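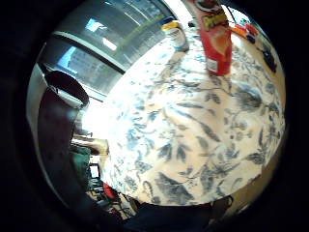
The leaf-print cloth in Room 317, with a tall red can standing watch near the window.

Tablecloth outlasts its welcome party in Room 317

PRERNSTEAD – The tablecloth was supposed to come off on Friday. As of this writing it is still on, and the people who work on the third floor of the Blackburn building have begun to talk about it the way other people talk about a new neighbor.

The cloth, a pale one printed with blue-gray leaves, sprigs and small flowers, went over the table by the window in Room 317 earlier in July for a farewell lunch. The lunch ran to an hour and a half. The farewell was for a colleague moving to the Climmont office, which is upstairs.

"We said goodbye and then saw her at the elevator at 4:15," said Gladys Yupanqui, who runs the front office and bought the cloth. "She had a plate with her."

Yupanqui paid for it out of the floor's hospitality money, which comes to $50 a quarter and has historically gone to paper napkins. She had planned to fold it up afterward and put it in the supply closet. Then two people asked her to leave it until Monday, and by Monday somebody had brought flowers.

Those are now the main attraction. The bouquet stands in a tall green glass vase and includes a yellow bloom, an orange one, pink-cream roses and a purple spike that gives the arrangement its height and, according to one school of thought in the room, its lean. The vase has been moved more than once. One party favors the window, for the light. The other would like to be able to see the person across from them.
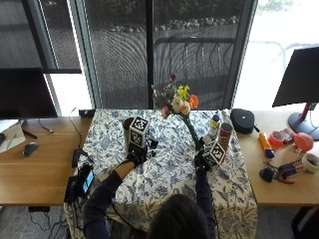 A hand on the green vase, flowers up against the window, desks on either side still very much desks.

The effect on the rest of the room has been limited. To the left and right of the cloth, life goes on in light wood, with monitors, a mouse, a pair of red-handled scissors and enough tape to close a small business. The table in the middle looks like it has been invited somewhere nicer and is waiting for its ride.

What to put on it has become its own question. Before the lunch, the table took whatever people were carrying when they got tired of carrying it. The cloth was expected to discourage this. It has instead made the same things look deliberate. A red snack can with a yellow label, which would once have been clutter, now reads as a centerpiece. So does a drink bottle, provided it stands up straight.

Yupanqui did send around a short note asking that food containers go home at the end of the day. She received one reply, a request for the name of the store.

(It was Filovano Home, on the Climmont road, which had the cloth in a bin by the register. A clerk there said the leaf print is this summer's steady seller. The store ordered 1,000 of them in the spring, a figure he delivered with the air of a man who had unloaded the truck.)

The building's management has no policy on table linens. A person who answered the phone in the Blackburn leasing office looked through the tenant handbook while a reporter waited and found a page on candles and another on aquariums. She said a tablecloth would probably fall under "furnishings, movable," and asked whether it was on fire.

It is not. It does have a coffee mark, on the side nearest the door, which appeared last week and has not been claimed. The round table has since been turned so that the mark faces the wall. Turning a round table, Yupanqui noted, does very little unless the cloth goes with it, and on the first try it did not.

There remains the matter of washing. The label calls for cold water and a line, and Room 317 has neither. Yupanqui has taken it home once already and brought it back the next morning to what she described as a table full of people standing around with their lunches, not setting them down.

She has put in for a second cloth out of next quarter's money. The napkins, for the time being, will be paper towels from the restroom. The colleague who moved upstairs has been eating in 317 at noon and has asked to be told if the date changes.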